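Reusing Retired Server Parts at Vernstead College
Student project report
Kenneth Bañez and Lurdes Veloso
Adviser: Nuno Serrano
2021-12-08

1. Background

The college replaces its office and lab computers on a fixed schedule. The old ones go to a storage room in the Brandão building and are later picked up by a recycler. Our project asked how much of this equipment could still do useful work, and what it costs in time to find out.

We looked at 20 retired machines. We left out laptops and anything with a cracked case.

2. Method

Each machine was given 45 minutes on the bench. If it did not start in that time, we marked it for parts. Fadi Masri kept the parts list in a shared spreadsheet, and Valter Simões wiped the drives before any other work was done.

Memory and drives were tested in a machine we knew to be good. Power supplies were checked with a plug-in tester. We did not open any power supply.

3. Processors

Processors are worth keeping if the pins in the socket are straight and the chip is matched to the right board. The model is printed on the metal lid, so it can be read without starting the machine. We wrote down the full line, including the speed.
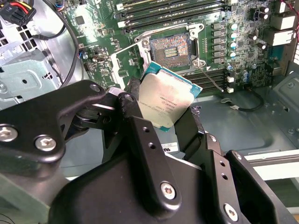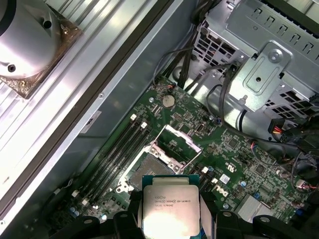 Intel Xeon processor held over the open socket. The second picture shows the model, E5-1630V3.

4. Results

Most of the machines started once the memory had been reseated. The usual faults were dead clock batteries and worn fans, both cheap to replace. We had 3 machines that would not start at all, and these were stripped for parts.

Drives were the weak point. Many passed a short test but gave errors in the long one, and we would not trust them with anyone's coursework.

5. Where the machines could go

The math help room asked for 2 desktops for its sign-in page. The Lollum reading club would take a few more if they come with screens. We have not found a use for the larger server cases, which are loud and heavy.

6. Problems and next steps

Our power readings were taken with a borrowed meter and only at idle, so we have left them out. The long drive tests should be run again in January with a fresh set of cables.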